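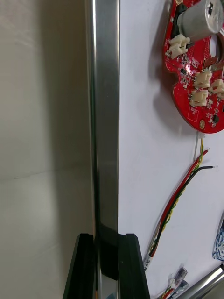
I have been putting off writing about my grandmother's letters for most of a year now, partly because I kept thinking I should finish reading them first, and partly because every time I sit down with the box I end up making tea and staring at one page for an hour. There are 300 of them, give or take nothing, because my aunt numbered every single one in pencil before she handed them over (bless her, she also put them in order, and I will be grateful until I die). I've been reading them in the evenings, standing up more often than sitting, which my back prefers these days. 

The letters run from the year Grandma moved to Urnivthorpe until just before my mother was born, and nearly all of them went to the same person, her friend Jintana Thongdee. They had met working the front counter at Koivisto, the dry goods store, where they lasted one winter before Jintana's family moved away to Hetmont. After that they wrote. Jintana kept everything, and when she passed, her son mailed the whole lot back to us in a boot box with a really lovely note on top. So what I have is only Grandma's half. I keep forgetting that. She'll write "well of course you were right about the piano" and I'll flip ahead hoping to find out what on earth happened with the piano, and there's no more piano.

I had expected big news, I suppose. There is some. The flood is in there, and my great-uncle's accident, and the long quiet stretch when she was waiting to hear about the house. But mostly she wrote about what she ate and who she ran into, and whether the blue coat would do another year. (It did. It did five more years, and I have followed that coat like a soap opera.) There's a whole letter, both sides, about a plum cake that sank in the middle and how she filled the hole with custard and served it to the minister anyway. I made it last weekend from her description, hole and all, and it was so good that my husband asked if I could ruin another one.

Her handwriting took me a while. She made her r's and her v's the same way, and she saved paper by turning the sheet sideways and writing right across what she'd already written. The first time I ran into one of those I just put it back in the box and went to bed! The trick, if you have any of these in your own family, is to tip the page until the lines you don't want sort of flatten out. A ruler helps too. I read them out loud now, quietly, and I catch words by ear that I would never have gotten by eye.

My cousin wants to scan them all and has been very patient with me about it. I've promised her the first 100 by the end of October, so I had better get moving. She's also asking whether we should type them up with the spelling fixed, and I feel strongly that we should not. Grandma spelled "definitely" 3 different ways in one letter and I love all of them.

I'm up to the spring she took the train to Flornberg by herself, with a borrowed suitcase and two boiled eggs. She was twenty-two. She wrote to Jintana from the station while she waited, and again from the train, and then again the minute she got to her room, and all of them went out in the same envelope. If anybody reading this had family in Flornberg back then, I would dearly love to know whether there was a boarding house near the station with a green parrot in the hallway. She mentions the parrot an awful lot.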